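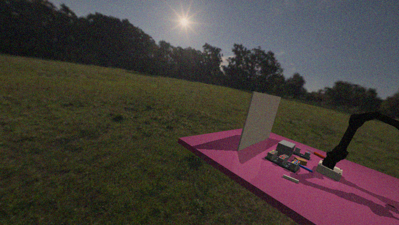

The bench in simulation, arm at the block, with the panel standing at the far end of the table.

Most small shops that buy a robot arm spend their setup time on the arm. They should spend it on the table. I have looked after one bench cell at Gronel for long enough to hold that view firmly, and the simulated copy of the cell has made me hold it harder.

The job is simple to describe. Small blocks sit on two bases, tools and loose pieces lie nearby, and the arm has to reach in among them without touching what it was not sent for. We build the layout in simulation first, then copy it to the real bench. The software, Komel, lets us change the background and the light as we like. We have run the same table in a grass field under a low sun, with long shadows across the work, and in a plain room. The arm's program should not care which.

It did care, at first. In one batch of 750 simulated runs, the failures bunched up where the arm's own shadow fell across the part it was meant to find. The first suggestion was a better camera. The second was a longer training run. Both cost money, and neither dealt with the fact that we had put the part on the side of the table the arm shades. We turned the layout 30 degrees and most of those failures went away.

I don't say this to knock the software. My complaint is with the order in which people do things. A new cell arrives, the arm is bolted down, and the parts are set wherever there is room. From then on every problem is treated as a problem with the program. I have seen a list of corrections so long that the person who inherited it could not say which ones still mattered. Michalík, the shop across the yard, threw theirs out in December and started again with a tape measure.

The same goes for upkeep. Our log for the cell has 3,483 entries, and the arm itself is a small share of them. The rest are a base that crept, a tool put back facing the wrong way, a panel bumped out of square, a bench foot that settled. These are dull faults. A person with a square and a pencil can fix any of them before the first shift, but only if the right position is marked on the table and written down somewhere other than in the program.

There is a fair argument on the other side. The people at Kutari, who sold us the arm, say a good cell should cope with a messy table, and that a robot needing everything in its place is only half a robot. I agree that it should cope. I want it to pick up a screwdriver whichever way the handle points. But I would rather have that as a margin than lean on it every hour. A cell that uses up its tolerance on a crooked base has none left for the part that comes in wrong.

So we now change the simulated scene on purpose - light, background, where the loose pieces lie - and keep the real bench as fixed as we can. Some 50 layouts are saved, and each has a printed sheet with the distances on it. On Tuesday mornings we check the bench against the sheet before the arm is powered up.

The check is not popular. It holds up the start of work, and most weeks it finds nothing. I would still keep it ahead of any software update we have been offered.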